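Equipment Planning for Small Automation
Session 4: What the quote leaves out
Handout, 5/7/20. Notes by Hortensia Cárdenas

Read before the session: the Orkesham quote and the two-page letter that came with it. Bring your own copy of the cost sheet, with last week's corrections made.

1. Where we got to

Last time we priced the Clundel cell from the brochure. Most groups came out with a payback under two years and most groups were pleased. I was less pleased. Every sheet but one took the arm price as the price of the job, and every sheet took the cycle time from the supplier's own web page.

A quoted cycle time is a best time until someone proves otherwise. Ask which part was used, who loaded it, how long the run was and what happened to the failures. If the answer is "typical conditions", write zero in that column and carry on asking.

2. The Orkesham case

Orkesham repacks returned computer parts. In February they asked two suppliers, Cuervo and Plama, to quote for a two-arm bench that bags and boxes cards. Both came back with a tidy total. Botond Sipos, who ran the exercise there, has let us use the papers with the prices taken out, so please don't email him for the prices.

Lines missing from one quote or the other:

Spare gripper fingers
Trays for each new card size
Floor fixings and a bench that does not move
Static control, including checking it
Someone to clear jams
Retraining when the bag supplier changes
Removal at end of life

Cuervo offered 900 hours of support, which sounds generous until you read that remote calls are charged in four-hour blocks. Work out how many calls that buys. Plama offered no hours at all but a named engineer. I don't know which is worse and neither did Botond.

3. Volume

The business case assumed 4,000 cards a month. The returns log shows one month at that level. A bench bought for the peak will stand idle for much of the year, and idle equipment still has to be insured, cleaned and written down. Redo the sums with the median month before you touch anything else on the sheet.

4. Handling costs
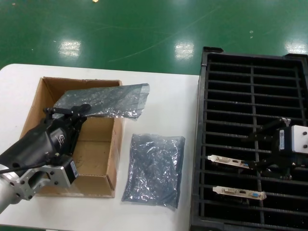
Soft packaging is where I would expect a budget like Orkesham's to go wrong. A rigid card in a slotted tray is at least the same shape each time you reach for it. An antistatic bag is not. Look at the two bags on this bench: one hangs flat and wrinkled over the rim of the box with a gripper holding its corner, the other lies puffed up and crumpled on the table. Neither supplier gave separate times for handling bags and handling cards, and an average over the two tells you very little. Ask for both, and ask for the slowest as well as the mean.

Jhosep Chávez objected to this in the other group. His point was that people fumble bags too, and that we never time them properly. Fair. Time them, then, and put that on the sheet beside the machine figure.

5. For next week

Rewrite the Orkesham request for quotes so that both suppliers must fill in the same lines. One side of paper. Include an acceptance test of at least 16 hours on the buyer's own parts, and say who pays if it fails.

Roman Stępień and Abenezer Seyoum to present first. Leasing is in session 5, so leave it out.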